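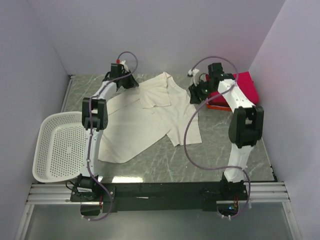
장비 구매·예산 담당자를 찾습니다 (Ratance 로봇 셀 운영팀)

홈 | 팀 소개 | 채용 | 소식 | 문의

안녕하세요, Ratance에서 로봇 셀 운영을 맡고 있는 사람입니다. 인사팀이 써 준 공고문이 따로 있긴 한데 읽다 보니 저도 무슨 일을 하는 자리인지 모르겠더라고요. 그래서 그냥 제가 직접 씁니다. 좀 길어요!

저희 팀은 양팔 로봇으로 옷 다루는 작업을 합니다. 티셔츠 한 장을 작업대에 올려놓고 로봇 팔 두 대가 그걸 펴고 접는 일이에요. 말로 하면 참 간단한데, 천이라는 게 매번 다르게 구겨지니까 해도 해도 끝이 없습니다. 저는 이 일이 정말 재미있어요. 문제는 재미있는 일만 하고 싶은 사람들끼리 모여 있다 보니 장비 사는 일이 늘 뒷전으로 밀린다는 거죠.

지금 돌리는 셀이 여섯 개입니다. 내년에 더 늘리려고 하는데, 작년에 셀 하나 추가할 때 얼마나 헤맸는지 몰라요. 팔은 제때 왔는데 레일이 안 오고, 레일이 왔더니 이번엔 브래킷 구멍이 안 맞고... 결국 팔 두 대를 상자째로 49일 동안 창고에 모셔 뒀습니다. 상자 옆을 지나다닐 때마다 속이 쓰렸어요. 그때 마음먹었습니다. 이건 전담하는 분이 있어야겠다고요.

어떤 일을 하시게 되나

제일 큰 건 내년도 장비 예산표를 만드는 일입니다. 지금 있는 표는 제가 밤에 졸면서 만든 거라 솔직히 버리셔도 됩니다. 품목이 900개쯤 되는데 그중 상당수는 같은 나사가 이름만 다르게 들어가 있을 거예요. 처음 한 달은 이걸 정리하면서 보내시게 될 것 같습니다. 좀 지루할 수 있다는 점 미리 말씀드려요.

그다음은 견적입니다. 팔과 그리퍼는 Plenow에서, 알루미늄 레일하고 프레임은 Marar에서 받고 있어요. 두 군데 다 친절한데 견적서 양식이 완전히 달라서 나란히 놓고 보기가 어렵습니다. 운임이 들어간 금액인지, 설치비가 빠진 금액인지 매번 전화로 물어봐야 해요. 전화하는 걸 겁내지 않는 분이면 좋겠습니다(저는 겁냅니다).

소모품 관리도 있습니다. 팔 자체보다 이쪽에서 돈이 더 새더라고요. 팔을 따라 길게 늘어지는 케이블, 케이블 잡아 주는 클립, 그리퍼 손가락 패드, 작업대 위에 놓는 바구니, 그리고 티셔츠요. 네, 티셔츠도 장비 예산으로 삽니다. 처음엔 회계팀에서 이게 왜 로봇 비용이냐고 연락이 왔었는데 이제는 안 물어보세요. 지난번 주문은 58장이었고 다음 주문을 언제 얼마나 넣을지 정하는 것도 이 자리의 일입니다.

마지막으로 설치 일정 짜기. 주문서만 보내고 끝나는 일이 아니고, 물건이 들어오는 순서를 맞춰 주셔야 해요. 벽체와 작업대가 먼저, 그다음 레일, 그다음 팔, 배선은 맨 나중. 순서가 꼬이면 어떻게 되는지는 위에 쓴 대로입니다. 일정 관리는 Fasen이라는 사내 도구로 하는데, 쓰기 편하다고는 못 하겠습니다. 엑셀이 더 좋으시면 엑셀로 하셔도 돼요.

이런 분이면 좋겠어요

- 장비나 설비를 사 본 경험이 있는 분. 로봇이 아니어도 괜찮습니다. 주방 설비든 인쇄기든 견적 받고 검수까지 해 보셨으면 충분해요.
- 납기가 밀렸을 때 상대방이랑 싸우지 않고 새 날짜를 받아 낼 수 있는 분
- 도면을 그릴 줄은 몰라도 치수를 읽고 "이거 폭이 안 맞는 것 같은데요" 하실 수 있는 분
- 예비 부품을 몇 개 사 둘지 근거를 갖고 말해 주실 분. 저희 엔지니어들은 물어보면 무조건 많이 사자고 합니다. 저도 그래요.

로봇 프로그래밍은 못 하셔도 됩니다. 배우고 싶으시면 옆에서 실컷 보실 수는 있어요. 자리가 셀 바로 옆이거든요. 영어로 메일을 쓰실 일은 가끔 있고 회의는 다 한국어로 합니다.

근무 조건

정규직이고 수습 기간에도 급여는 똑같이 나갑니다. 출근 시간은 자유로운 편인데, 물건이 들어오는 날만큼은 아침에 나와 주셔야 해요. 급여는 경력에 따라 면접 때 이야기하고요, 범위가 궁금하시면 지원 전에 메일로 먼저 물어보셔도 됩니다. 다들 물어보시니까 미안해하지 마세요. 직접 무거운 걸 나르시지는 않습니다. 다만 상자를 열어서 송장이랑 맞춰 보는 일은 꽤 많습니다.

지원 방법

이력서 한 부와, 지금까지 사 본 장비 중에서 가장 골치 아팠던 것에 대한 짧은 글 하나를 보내 주세요. 반 페이지면 됩니다. 잘 풀린 이야기가 아니어도 좋고, 오히려 잘못 산 이야기가 저는 더 궁금해요! 자기소개서는 따로 안 받습니다.

마감은 10/29/21입니다. 서류를 보고 연락드린 다음 면접은 한 번, 저랑 엔지니어 한 명이 같이 들어갑니다. 면접 날 셀도 보여 드릴게요. 견적서 두 장을 드리고 뭐가 다른지 같이 이야기해 보는 시간도 있는데, 정답이 있는 시험은 아니니까 미리 준비하실 건 없습니다. 예산 확정이 내년 6월이라 그 전에 표를 한 번은 같이 뒤집어 봐야 해서, 입사는 되도록 빨리 하실 수 있으면 좋겠어요. 날짜는 맞춰 볼 수 있습니다.

궁금한 게 있으면 아래 문의 페이지에 남겨 주세요. 답장은 제가 직접 합니다.

문의: Ratance 로봇 셀 운영팀 채용 담당 | © Ratance | 맨 위로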